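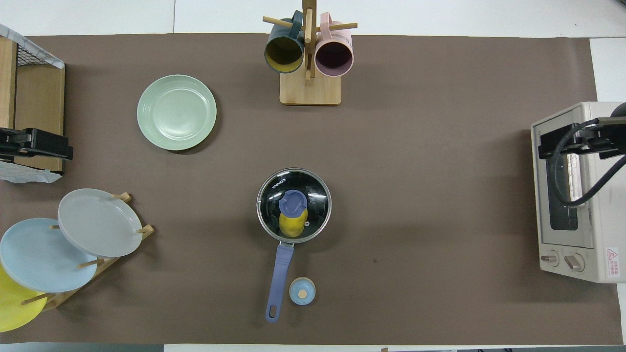 I got to Gellascombe twenty minutes early and she was already at the side door with her keys out, telling me to watch the step. She has been the organist at the church there for longer than I've been able to drive, and she agreed to talk to me on one condition, that I leave her name out of it. "Put 'the organist,'" she said. "Everybody who needs to know will know."

So, the organist. She's small and quick and she talks with her back to you while she's hunting for sheet music, so a good chunk of my recording is just paper. We sat up in the loft, her on the bench and me on a folding chair with one short leg, and I asked her how she got started.

"I was 11, and the lady who played broke her wrist," she said. "My mother volunteered me from the pew. Out loud! I could play four hymns on the piano and I'd never touched a pedal in my life. We sang those same four hymns until the wrist healed."

Did people complain? "One man did. He said he'd had enough of 'Abide with Me' to last him till his funeral. And then I played it at his funeral, years later, because he'd asked for it."

I'd come mostly to hear about the organ itself. It was built by Cuvia, a small firm that doesn't exist anymore, and it went silent the November before last when the blower gave out in the middle of the offertory. I was picturing something dramatic, a bang maybe, but she shook her head.

"It sighed," she said. "The pitch went down and down like a tired cow, and then I was just pressing wood. I turned around and the pastor looked at me and I looked at him, and the choir kept right on going. I was so proud of them."

The repair shop, Vevulden, sent two people out to look at it and they wanted to take nearly everything apart. They gave her a number for the work, $3,879 for the blower and the leather on the main bellows, with the pipes to be talked about later. (Later still hasn't come. There are three pipes that don't speak and she plays around them. She showed me which ones and I promptly forgot.)

Meanwhile she had services to play for. A member lent the church a Myung keyboard, and I asked what she thought of it, and there was a long pause on the tape.

"It was kind of them to lend it," she said. Then she laughed. "It had a button for steel drums right next to the button for church organ. You can guess what happened. Palm Sunday, first verse. The children loved it."

I wanted to know if she ever thought about staying with the keyboard. It's cheaper, you can turn it down, it doesn't mind the humidity. She took the question more seriously than I'd meant it.

"I did think about it," she said. "I'm not a snob. God can hear a keyboard. What I missed was the breath. When you have real wind going through real pipes, people breathe with it without knowing. On the keyboard they came in late on every line, and I'd be up here waving my elbow at them."

The organ came back in time for a baptism. She picked a loud one for the end and held the last chord much too long, she says, because she didn't want to let go of it. On a regular Sunday there are 65 people downstairs. The sanctuary was built to hold 400, and I asked her, a little carefully, whether that gets her down.

"Oh, some weeks," she said. "At Easter you get a taste of the old sound and then the next week it's thin again. But I know all the voices now. I can tell who's got a cold. There's a bass on the left side who's always a beat ahead, and if he's on time I worry about him."

She has one student, a teenager who comes over after school and mostly wants to play the big scary Bach everybody knows from the movies. She lets him, as long as he does a hymn first, all the verses, with somebody singing so he learns to wait for them. "Usually me," she said. "I sing terribly. It's good practice for him."

Before I left I asked her to play something, and she asked me what I knew, and I blanked completely and said "Amazing Grace" like every other visitor she's ever had. She played it slow, with her shoes off. Then she did a verse with one of the bad pipes in it on purpose so I could hear the hole where the note should be.

She plays every Sunday at ten and for the evening service on the first of the month. The loft stairs are steep, but she says anyone can come up and watch if they sit still.

Posted 14 Aug 2021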